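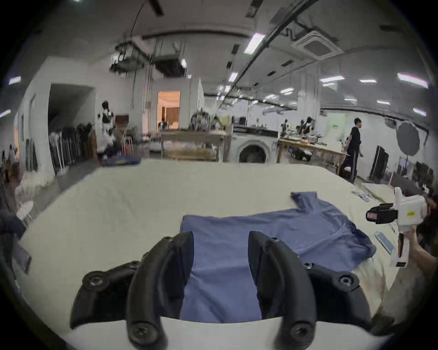
4.2 Folding as an unfinished activity

Figure 3. A blue shirt on a cloth-covered work table, with small clear packets and a flat blue-and-white package near the table's right side.

Much of the writing on domestic folding begins with a shirt and ends with a rectangle. Our interest lies in the stretch between the two, where most of the labour goes and where most of the bad language was recorded. Of the 80 folding episodes in the Grorbridge study, 49 included at least one fresh start, by which we mean that the folder shook the garment out and went back to the beginning. Only 15 went straight through without a pause. The remaining episodes contained pauses of various lengths, one of them long enough for a cup of tea.

The shirt is a troublesome object in this respect. A towel has four corners and keeps them. A shirt has a collar that stands up when it likes and sleeves that wander off to the side, as the one in Figure 3 does towards the lower right. Small wrinkles matter too: folders in our study tended to smooth the body of the garment first and leave the sleeves until last, by which time the body needed smoothing again.

The surface plays a larger part than earlier accounts allow. Luangrath's pilot work at Jitpraphai compared bare tables with covered ones and found that people folded more slowly on cloth, though they complained less. We kept the covered table for the main study, partly on the strength of that finding and partly out of cowardice. A pale cover has the further merit of making a blue shirt easy to find, a claim we cannot make for the white ones.

Small goods sharing the table raise a separate question. Participants were free to fold around them or move them first. Most folded around them – with some ingenuity – until a sleeve needed the space. We return to this habit in Section 5, where the order of clearing and folding is treated at greater length than either task would seem to deserve.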